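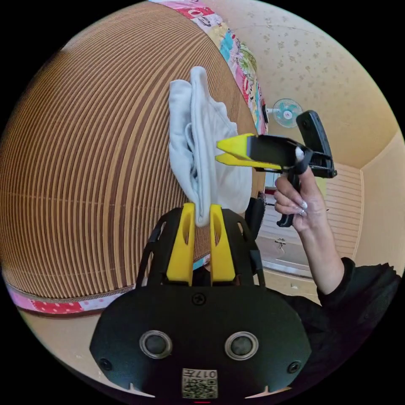 Cloth task, gripper 017, with the second gripper held at the right.

Workbridge Open Day Recordings

Short recordings of household cloth handling, made with hand-held grippers during the Workbridge open day at Grirside in November. Visitors and staff did the handling. The set is small and was put together so that people who came on the day could look at what they had helped to record, and so that the Sevier group could test its loading scripts on something other than its own lab data.

Contents

episodes/ one folder per recording, numbered from 0001
episodes/NNNN/left.mp4 view from the left gripper
episodes/NNNN/right.mp4 view from the right gripper
episodes/NNNN/width.csv finger opening over time, one row per video frame
tasks.txt the task names and the wording read out to visitors
sessions.csv which episodes belong to which session
excluded.txt episode numbers removed, with a one-word reason

There are 2127 episodes after checking. A further 158 were removed. Most of those were stopped early or had one of the two videos missing. The numbers of removed episodes have not been reused, so expect gaps.

How the day was run

Doors opened at 10 am. Each session began with a short demonstration by Tuulikki Juntunen, who picked up a cloth, moved it and put it down again, first at normal speed and then slowly. Visitors then had a few minutes to get used to the triggers before anything was recorded. There were 12 sessions. Session 7 started late and has fewer episodes than the others.

The wording in tasks.txt is what was read out. People took it in different ways. "Take the cloth off" was sometimes done with one gripper and sometimes with both, and we kept either. If you need only two-gripper episodes, filter on width.csv: a gripper that was never closed has a flat line from start to finish.

Tasks

There are 11 tasks, all with cloths or small towels. They cover picking up, hanging over a rounded edge, taking off, folding once, folding twice, and handing from one gripper to the other. The folding tasks are the least even in quality. Some visitors folded in the air and some put the cloth down first.

Views

The video is wide-angle and round, with black corners. It has not been straightened. Hands and sleeves appear in many episodes. Faces were checked for by hand and any episode with a face in it was removed. Sound was not kept.

Known problems

In session 3 the left and right videos are out of step by a few frames. The offset is given in sessions.csv and has not been applied to the files.

The finger opening is in millimetres, but the zero point was set once in the morning and drifts a little by the afternoon. Do not compare absolute values between early and late sessions.

Task names in episodes recorded before the lunch break use the old spelling "hand-over". Later ones use "handover". The loader accepts both.

Use

Free to use for teaching and research. Please do not try to work out who any of the visitors were. If you publish something, name the set as Workbridge Open Day Recordings and give the version number from the top of sessions.csv.

The loader is the one from Coppens, unchanged. Point it at the top folder and it will read sessions.csv first.

Contact

Sipho Venter looks after the files and answers questions about the format. Visitors who would like their episodes taken out should write to him with the session number from their slip. Removed episodes are added to excluded.txt at the next version.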